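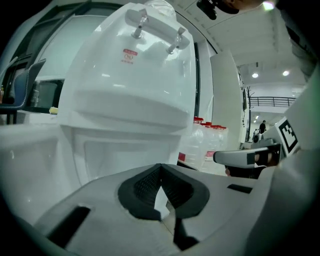

By Kerstin Engström
April 21, 2021
Print | E-mail

I have been putting off writing about the water corner for a while. It's not an exciting subject. But I spend a good part of my week near it, and after our floor moved things around I ended up being the person who looks after it, so I have opinions now.

The dispenser is a big white thing with two metal taps on top. The bottles stand next to it, the clear kind with red caps. Before the move we had an older unit, a Vusta, that stood in the hallway by the stairs and leaked into its own tray. People put paper towels under it. I threw out a lot of wet paper towels in my first year here.

When the Vusta finally went, I asked for the replacement to go somewhere with a proper surface beside it. You need a place to set down a cup, and you need a place for bottles that isn't the floor. It took two rounds of e-mail with the building office in Laddale to get that. The first plan had the unit squeezed in behind a door.

Bottles are the part I think about most. I buy them in trays from Flaltau, and the last order was 276 bottles, which was too many. We don't have a closet that takes that much. I had trays under my desk, trays behind the plant, and one on the chair visitors are supposed to use. I worked through it by putting out a single row at a time and filling in from the back when there was a gap. That's the whole system. Oldest to the front, labels facing out if I remember, caps wiped when they get dusty.

Somebody asked why we need bottles at all when there's a dispenser right there. It's a fair question. Some people are on their way out and want to take one with them. Others don't like drinking from the shared cups. And when we have guests it's easier to hand over a bottle than to explain the taps. I'd like to get the number down though. A good half of what I pick up in the evening is open and nearly full, and I pour it into the plants.

Print | E-mail

Cleaning, for anyone who has inherited a corner like this one. I do it on the same morning every week, before people get in. Warm water, a drop of dish soap, a soft cloth. The glossy front shows every fingerprint, so I do that last with a dry cloth. The ledge across the front collects dust and coffee drips, and for months I didn't notice it because I was always looking at the taps. An old toothbrush works well around the base of the taps. The whole job takes me 20 minutes if I don't stop to talk.

Limescale is the other thing. Our water is hard, and the taps get a chalky ring if I leave them. I tried vinegar first. It worked, but the smell hung around until lunch and I heard about it. Now I use citric acid powder, a spoonful in a cup of warm water, on a cloth wrapped around the tap while I do something else. Then I rinse it twice.

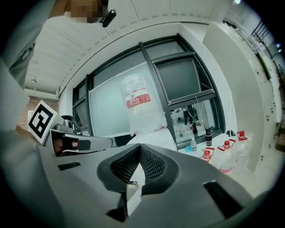
I also moved the cups. They used to live in the kitchen, so people would come over to the water, find they had nothing to drink from, walk back, and get distracted on the way. I bought 42 plain glasses from Uchida in September and put half of them out, with the rest in a cupboard as spares. I've replaced a few since then. Glasses break, and I'd rather have cheap ones that match than nice ones that don't. They go through the dishwasher at the end of the day, and whoever leaves last is supposed to press the button. Mostly that's me.

The one thing I haven't solved is the empties. I had a paper bag for them, but it got soggy at the bottom and split on the way to the recycling. Then I tried a crate, which held up fine but was always in the way of somebody's feet. Right now there's a bin with a lid, and people leave the bottles on top of the lid. I'm going to take the lid off and see what happens.

Next order I'm cutting to half the trays. I may also ask whether Flaltau will deliver every other week - they said no last time, but it was a different person on the phone. I still want a hook for the cloth as well. At the moment it hangs over the edge of my wastebasket to dry, and the cleaners have thrown it away twice.

Print | E-mail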